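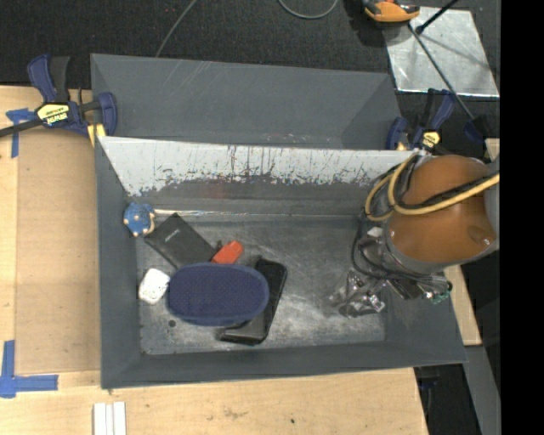 # About Hemer

Hemer sorts things. People bring us boxes of stuff that has lost its home, and we take it out, look at it, argue a little, and put it back in some kind of order. We have been at this long enough to have opinions about drawer dividers, and we will share them if you stand near the coffee machine.

The company was started by Iwona Malinowski, who had a job in insurance and a garage she couldn't walk through. She cleared the garage over one February, enjoyed it more than was reasonable, and then cleared her neighbor's. The neighbor paid her in soup. The second neighbor paid in money, and at that point it was a business.

## What we do

Most of our work is small mixed goods: what comes out of desks, glove compartments, toy chests, kitchen junk drawers, lost-property cupboards and the bottoms of moving boxes. Large furniture we leave to firms with better backs. If it fits in a gray bin and doesn't leak, we'll take it.

Our customers are schools, hotels, two theaters, a bus depot, and households where somebody has died or moved or simply had enough. They send us everything in one go, and what they send rarely makes sense as a group. A blue toy with knobs on it will turn up beside a flat black case, next to something red-orange and blocky, and the sorter has to decide what each one is before deciding where it goes. This is slower than it sounds. A navy oval with a dotted or mesh face can start a discussion that lasts until lunch.

We sort into four streams:

- **Goes back.** It has an owner, and we can work out who.
- **Goes on.** Nobody has claimed it, it's in decent shape, and a charity shop or school would like it.
- **Goes apart.** Broken, but worth something as parts or material.
- **Goes.** You can guess.

There used to be a fifth stream called "Ask Iwona." It filled a shelf, then a closet, and we closed it in the interest of getting the closet back.

## The bins

Visitors ask about the bins more than anything else, so they get their own section.

We use big gray ones on pale wooden tables, and they are not pretty. The metal floors get scuffed and scratched, and the paler strip at the back gets scraped down until it looks like an old ferry. We looked into replacing the lot a while ago. A salesman from Arico brought a very handsome catalog and a very handsome price, and we decided that scratches were a feature.

The sides matter more than the looks. A sloping wall lets small pieces slide down to where you can reach them, and a plain gray floor makes it easy to spot a white plastic block or a red anything. Black things are harder. Black things on gray metal under a ceiling light account for most of our bad language.

House rules for a bin are short:

1. Spread it out before you touch it twice.
2. Keep one side of the floor clear. You will want the room.
3. Nothing gets stacked on top of an electronic item, even if you are fairly sure it's dead.
4. If two things are lying across each other, lift the top one first. (This was written down after an incident with a snow globe.)
5. Mystery parts stay with whatever they arrived next to until the bin is finished.

Rule five has reunited more remotes with their battery covers than any other practice in the building. It has also kept a doll's shoe with a stapler for most of a year, but you can't have everything.

## Where we work

We're on the ground floor of the old Vostden building, through the door that says PULL and needs to be pushed. We have 11 sorting tables, a room for labels, and a kitchen with a drawer we are not going to discuss. The sorting hall measures 2449 square feet. We know this because the landlord mentions it in every letter.

Drop-off is at the side entrance. Please don't leave boxes in front of the main door overnight, even with a nice note. The foxes can't read, and they are thorough.

## How it works for customers

Ring or write first and tell us what you've got. "All sorts" is an acceptable answer and the one we usually get. We take a minimum of one box and a maximum of 80 per booking, a limit we introduced after a hotel found a basement.

You'll get a list when we're done. It says what we found, which stream it went into, and what can be collected. We describe items plainly and do not guess at brands when the print is too small or too worn to read. "Case, black, flat, little logo" may not sound like much, but people recognize their own things from less.

Uncollected items are held for 100 days. After that they go on to a new home, often by way of the Sánchez thrift shop across the yard, where you are welcome to buy your own umbrella back. It happens about as often as you'd think.

## Working here

We hire when somebody leaves, and people don't leave much. You need patience, decent eyesight and no strong feelings about glitter. Past experience is helpful, though Iwona tends to trust anyone who can tell her what's in their coat pockets without checking.

New sorters start on toys. Toys are cheerful, they're mostly sturdy, and they teach you early that the small piece you were about to throw away is a wheel. After that come cables. We're sorry about the cables, but everyone does a month of them, and there is cake at the end – a proper one, from the good bakery.

*Page last updated Mar 28, 2019. The opening hours on the door are correct. The ones on the van are not.*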